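3.2 Surface pattern and the visibility of soiling

The second part of the study dealt with the surfaces on which households prepare and serve food. Earlier work on domestic cleaning has tended to treat the bench or table as a neutral background, and to ask only how often it is wiped and with what. Our interviews in Irstead suggested that the look of the surface has a bearing on both questions. Participants with plain, pale tops described wiping them several times a day, usually in response to something they had seen. Participants with patterned tops were more likely to describe a fixed routine, commonly after the evening meal, and several said that they relied on touch to find crumbs or sticky patches.

To examine this more closely, each of the 631 households in the survey was asked to place its main food surface in one of three groups: plain, lightly patterned or heavily patterned. The groups were defined by appearance alone. Material was recorded separately, as respondents were often unsure what their surface was made of, and the interviewers were instructed not to guess on their behalf. Stone patterns were assigned to the heavily patterned group where more than one colour was present and where the markings had no regular repeat (Figure 2).

Coding was carried out by Nassoro Kirui and checked by Berhanu Gudeta, who worked from the same photographs without access to the first set of codes. The two coders disagreed on 16 households. Most of these concerned the boundary between plain and lightly patterned surfaces, where a fine speckle could be judged either way. Disagreements were settled by discussion, and the agreed code was used in all later analysis.
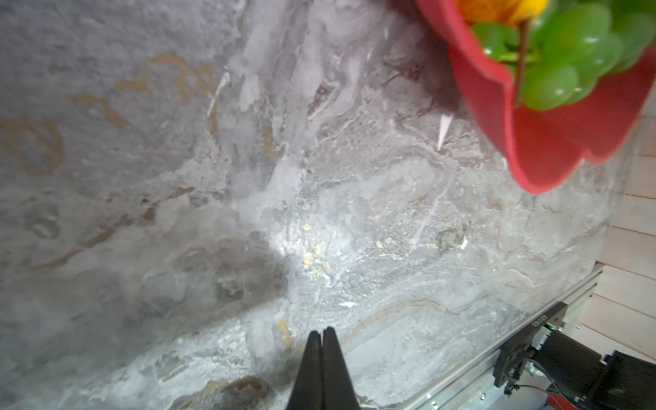 Figure 2. Marble-patterned tabletop in grey and white with faint golden-ochre veining, coded as heavily patterned. Glare and shadow both affect the appearance of the surface.

3.3 Lighting and time of day

Pattern could not be considered apart from light. A mark that is plain to see under a window in the morning may be hard to find under a ceiling lamp at night, and glossy finishes add the further difficulty of glare. Respondents were therefore asked when they usually cleaned the surface and which lights were on when they did so. Nearly 20 per cent reported moving their head or crouching to look along the surface before deciding whether it needed wiping. This behaviour was mentioned in all three groups, although it was described in most detail by those with patterned tops.

The diary exercise, which began on a Monday and was limited to households in the Rweyemamu estate, gave a similar picture. Participants noted each occasion on which they wiped the surface and what had prompted them to do so. Entries made before midday more often referred to a visible spill. Evening entries more often referred to habit, to the end of washing up, or to the arrival of visitors. We did not ask participants to change their lighting or their cleaning products during the exercise, and the results should be read as a record of ordinary practice.

Two limits of the method should be noted. The first is that the diaries record wiping and do not record cleanliness, so a household that wiped less often cannot be assumed to have had a dirtier table. The second is that colour in the photographs varied with the lighting in each home. For this reason the codes refer to the presence of pattern and to the number of distinct tones, and no measure of brightness was taken. The relation between pattern and choice of cloth is taken up in Section 4.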